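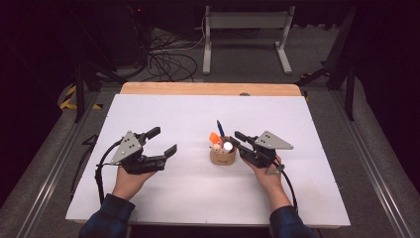
Posted by Varghese, open day organiser, Ballmont workshop
Filed under: Get involved

G'day all! Our open day is on again this June and I'm after 14 people to have a go at the demo tables while visitors watch. You don't need a background in robotics, or any tech background at all (last year one of our best was a retired pastry cook).

What you'd be doing is small, fiddly stuff. You hold a gripper in each hand and work around a little wooden cup with a pen and a few other bits in it. It's harder than it sounds and a lot more fun, and the crowd gets right into it. Last time we had almost 400 people through the doors, so you should be okay with kids asking you questions while you're trying to concentrate!

Shifts run on the Thursday, either morning or afternoon, and everyone gets a practice go the evening before. We'll feed you, pay your bus fare from Maltberg and give you an Ultik gift card for your time. You need to be 16 or over, happy standing for an hour at a stretch, and comfortable using both hands. Lefties very welcome, we never get enough of them.

I also need two people with good loud voices to greet visitors at the door and keep the queue moving. Same deal on food and fares.

If you're keen, drop me a note through the contact form with "open day" in the subject, and tell me which shift suits and anything you can't eat. I'll get back to everyone within 7 days.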